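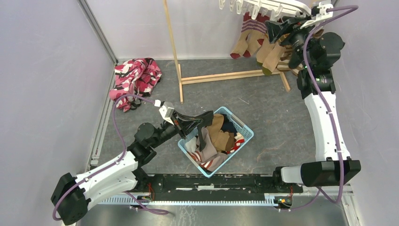

Why does a wool jumper become smaller in the wash?

Wool fibres are covered with very small scales. When the fibres are warm, wet and rubbed together, the scales catch on each other and the fibres can move only in one direction. The cloth becomes thick and short. We call this felting, and it cannot be undone.

Fibres and Their Care, Session 3
Notes by Elisa Orlandini, revised 6 Jul 2024

1. Two kinds of shrinking

In the last session we used the word "shrink" for everything, and this made some confusion in the exercise. Please separate the two cases from now on.

Relaxation shrinking happens in cotton, linen and many knitted cloths. In the factory the yarn is pulled during knitting or weaving and it dries in this stretched state. In water the tension is released and the cloth goes back. Most of it happens in the first washes, and afterwards the cloth is rather stable.

Felting happens in wool and in other animal hair with scales. It can continue with every wash if the treatment is too rough. Heat alone is a smaller danger than movement. A sudden change of temperature is also not good.

2. Treated wool

Yarn sold as machine washable has normally been treated so that the scales are partly removed or covered with a thin film of resin. The hand of the yarn changes a little: it is smoother and more slippery on the needle. Mirko Dal Bello will bring both kinds to the practical, and you should try to feel the difference with closed eyes before you read the labels.

3. Drying

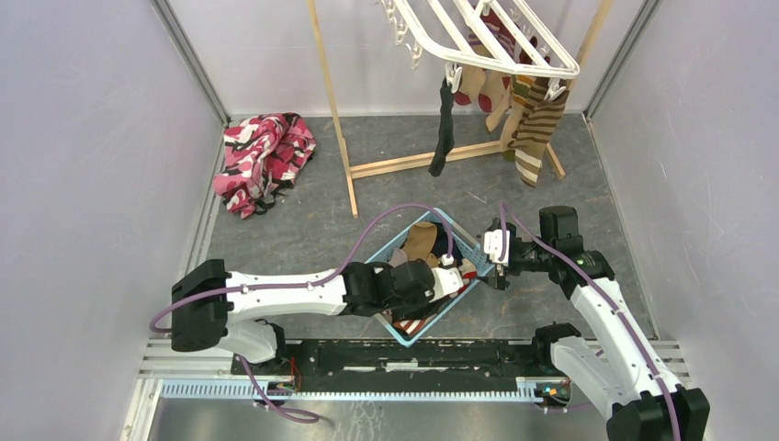 Fig. 2. Laundry basket, light-blue plastic.

Wet wool is weaker than dry wool, and it is heavy. A knitted piece that hangs from the shoulders will grow long under its own weight. Press the water out in a towel, do not twist, and dry the piece flat, away from the radiator. Cotton behaves in the opposite way: the wet fibre is stronger than the dry one, so it accepts the line and the pegs without harm.

Viscose is the difficult one. It loses a large part of its strength in water, although it comes from wood and is cellulose like cotton. Handle it as you would handle wool.

4. For the practical

Bring one swatch of untreated wool and one of cotton, both knitted on the same needles. Measure them dry, mark the edges with sewing thread and write the measures on the sheet. Pendo Athumani has the spare yarn in balls of 400 metres, please ask her before the lesson.

Reading: course book, page 31 to the end of the chapter. The table of burning tests can wait until we come to synthetics.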